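4. What Lives in the Everyday Drawer

4.1 Why we started with the drawers

We could have begun this study in the garage or the attic, where the big piles are, and several readers of our early plan told us to do that. We are very glad we chose the kitchen. A kitchen drawer is opened many times a day by everybody in the home, it has hard edges, and it can only hold so much before it refuses to close. Whatever a household believes about order, the drawer keeps a running record of what it does about it (and what a record!). Anyone who has pulled one open in a hurry, looking for tape, knows the pleasure and the frustration we are talking about.

The homes in this part of the study are all in Gillside, in the same run of apartment buildings, and the kitchens were fitted from the same plan. That is a gift for a study of this kind. The drawer banks sit in the same place beside the stove, the upper cupboards have the same depth, and the counters turn the same corner by the window. When two households use the same drawer in different ways, we can set the cabinetmaker aside and look straight at habit, family size, cooking and taste. There were 12 homes in the group, and all of them stayed with us to the end.

The full inventory, which we call the Fosden list after the building where it was first tried out, holds 1,869 entries. An entry is one object, or one set of objects that the household treats as one thing. Six matching teaspoons in a tray make one entry. Six teaspoons that do not match, and that the household tells apart, make six. This rule gave us more arguments than any other part of the method, and we would keep it if we did the work again, as it lets the household decide where one thing stops and the next begins.

4.2 How the drawers were read

Each drawer was emptied onto a clean towel on the counter, from the front to the back, and the contents were laid down in the order they came out. Order matters here. What sits in the front third of a drawer is usually in weekly use, and the back third often goes untouched for a season. If everything is tipped out at once, that layering is gone and there is no getting it back.

Once the drawer was empty, we asked the household to put the things back as they liked, without any suggestion from us. We wrote down the first item to go back, the last, and anything left lying on the towel. These leftovers turned out to be wonderful material. In nearly every home a small heap stayed behind: a key, a bent skewer, the lid of something, a battery that might be good. People would pick these up, put them down, go and tidy something else, and come back. We started to look forward to the heap.

We also noted the method of dividing. Some households used a tray bought for the purpose, some used food tubs with the lids taken off, and one used the two halves of a shoe box with great success. We recorded the type of divider, its fit to the drawer, and whether things had spilled over from one section to the next. A spill was marked only when an object lay fully in a section that the household said was meant for something else. A ladle handle leaning over a wall did not count, and ladles would have swamped the results if it had.

Households labeled each entry with the Skinner card, a short form with a line for the name of the thing in the family's own words, a line for its job, and a line for where it would be looked for first. The third line is our favorite. It asks for the place where a person would look, and this is often somewhere other than the place where the thing was found. The gap between the two is the main measure in this section.

Figure 3

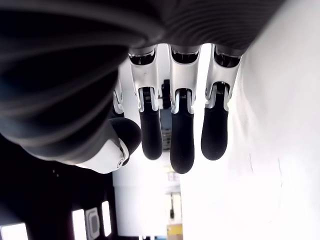 The distance between "found" and "looked for" was shortest for eating tools. Forks, knives and spoons were where people said they would be, in every home, and the exceptions were serving spoons. Serving spoons wander. They are too long for the tray and too nice for the crock by the stove, and they come out for guests and are put away by whoever happens to be drying. In some homes they were filed with the cooking tools, in others with the good dishes, and in one they had a narrow box of their own on top of the refrigerator, where the whole family knew to find them. We count that last case as a complete success. A strange place that everybody agrees on works beautifully.

Cooking tools came next. Here the split was between homes that sort by shape and homes that sort by task. In a shape drawer, flat things lie with flat things: spatulas, graters, the cake server, a fish slice. In a task drawer, the cake server lies beside the cookie cutters and the piping tips, because they come out on the same afternoon. Shape drawers hold more and close more easily. Task drawers were easier for guests and children to use, judging by the cards, where the first-look line matched the found line more often. We had expected shape sorting to win on every count and were delighted to be wrong.

The greatest distance belonged to the small joining and closing things: clips, bands, twist ties, string, tape, pins, toothpicks, birthday candles. They have no steady neighbors. A bag clip is needed where the bag is, and the bags are spread across the whole kitchen, so the clips spread out after them. Households knew this and did not mind it much. When asked where they would look for a clip, a good share wrote down the name of a food instead of a drawer. "On the rice" was one such answer. We now think of it as a perfectly sensible address.

4.3 The mixed drawer

Every kitchen in the group had at least one drawer with no stated purpose. Households had their own names for it, some not fit for a journal. We use the plain term mixed drawer. Earlier writing on home storage treats this drawer as a failure, a place where sorting has broken down [4, 9]. Our cards tell a happier story. The mixed drawer had a first-look match nearly as good as the cooking tools, well ahead of the deep cupboards. People do know what is in there. They may not know where in the drawer it lies, but one pull and a short stir will usually bring it up.

What makes it work, we believe, is that the drawer is shallow. A shallow drawer shows most of its contents at once, and stirring it does no harm. The same mix of things in a deep drawer, or in a basket on a shelf, was searched far less willingly. Two households had moved their mixed drawer to a deep one during a tidy-up in February and both had moved it back before our visit. They told us so with some feeling.

There is also a social side. The mixed drawer is the one spot in the kitchen where anyone may put anything, and this takes pressure off the others. In homes where one person ran the kitchen with a firm hand, the cutlery tray stayed neat partly because there was another place for the stray pen. In the one home that had cleared its mixed drawer entirely, pens and coins had begun to show up in the cutlery tray within the study period. A single case proves little, yet we would love to see it tested properly.

4.4 Dividers and fit

Of the divider types, cut-down boxes and food tubs did better than we had guessed. They are free, they can be swapped around, and a person who has cut a box to size seems to take some pride in keeping it filled with the right things. Bought trays did well if they fitted the drawer wall to wall. If they left a channel along the side, the channel filled up with chopsticks, straws and skewers, and within the household it became a section of its own. Several families had even named it.

Fit in the other direction, front to back, mattered less for order and more for noise. A tray that slides when the drawer opens will knock against the back panel, and people notice. A folded dishcloth behind the tray was the usual cure. We saw it so often that we added it to the Storedar coding sheet as a divider type, under "soft filler," along with cork, felt and the sponge that one household had trimmed to exactly the right width.

Height was the quiet troublemaker. The top drawers in these kitchens clear a whisk laid flat only if nothing lies beneath it. Potato mashers, whisks and ladles were responsible for most of the drawers that stuck, and the households with hooks or a crock for these three had hardly any sticking at all. Moving them out also opened up the front third of the drawer, and the things that drifted forward to fill it were, in nearly all cases, things the household had marked as used every week.

The deep cupboards under the counter follow a different logic, with stacking and nesting in place of laying side by side, and the lids of pots and tubs raise problems of their own. They are taken up in Section 5.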